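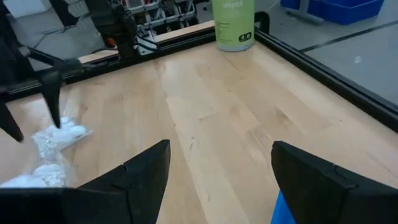
How long does a demo visit take?
Plan on 2 hours, plus parking, which in Skostville is its own event.

Jullden Two-Arm Bench - Demo Visits

The Arkska showroom runs the bench most weekdays, and you're welcome to come and watch it work. Biljana Mladenović drives. She has given the tour 300 times and still laughs at her own joke about the coffee machine.

You get a short introduction, then a turn at the controls yourself. Expect to be bad at it. Dorian Delorme, who sells the thing, took 7 tries to pick up a sock.

Bring your own parts if you like - small, dry and nothing you're fond of. Closed shoes, please. Long sleeves get rolled up.

Groups: up to 7 people
Cost: free, though Dorian will call you afterward
Item no. for the visit: 3941
Next open day: June, date to follow

To book, ask for Trinidad Rivas at the front desk and give the item number. She'll want to know what you make and whether you're bringing it.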